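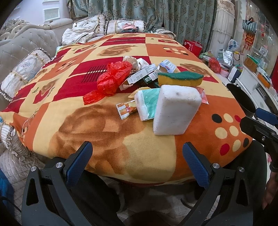

Sponges, tissues and a few wrappers on the blanket.

Founders & Exits > Biotech and Life Science > Selling before the data is in?

mothballed_cfo
September 13, 2018
I run the money side of a small enzyme company called Oltis. Four of us came out of the same university lab, and we've been going long enough that our parents have stopped asking what it is. A larger outfit, Serra, wants to buy us now, before our stability study reads out in February. Part cash, the rest in milestones. My co-founders want to wait. I want to sleep. Has anyone here sold early and not hated themselves?

benchtop_larry
Wait for the data. You're selling a lottery ticket the day before the drawing.

pipette_widow
Larry, most lottery tickets the day before the drawing are worth a lot more than they are the day after.

OP, what share is cash up front? Milestones are a lovely way of being paid in somebody else's enthusiasm. When we sold Jitano the buyer changed strategy in the first year and our second milestone went into a drawer. I think the drawer was sold later too.

mothballed_cfo
A bit under half up front. The lawyers have sent 252 pages, of which I understand the page numbers.

sanaa_ar
Sanaa Abdel Rahman here, I use my real name because I've already embarrassed myself under it. I did two sales, one early, one late. The early one paid less and I'd do it again. What matters in your contract is who decides whether a milestone was missed, and whether they have to make a real effort to reach it. Ask for "commercially reasonable efforts" and then make them define it. They will sigh. Let them.

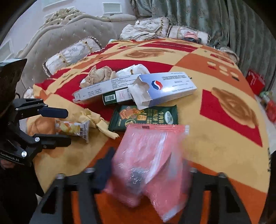 Re: Selling before the data is in? (page 2)

benchtop_larry
I still say this is nerves dressed up as strategy. If the study is good, the price doubles.

pipette_widow
And if it's so-so? So-so is the usual result. You can't raise on so-so and you can't quite shut down on it either. Flullby spent three years being so-so.

benchtop_larry
I worked at Flullby.

pipette_widow
Then you'll remember the all-hands meetings.

gel_lane_9
Small point, but check your option pool before anything gets signed. I held 3,405 options at my last place and after the preference stack they bought me a decent bicycle. Your junior people will find out how this works on the day it closes, and it's kinder to tell them sooner.

mothballed_cfo
Fair. We have one scientist who turned down a real salary for hers. I'll run the numbers for everybody tonight.

sanaa_ar
Ask Serra for a bigger first payment in return for dropping the last milestone. It's the one you'd never see anyway.

benchtop_larry
Or wait until February.

mothballed_cfo
Sent them the question about the last milestone. Their lawyer has replied "noted" — I'll post again when there's a second word.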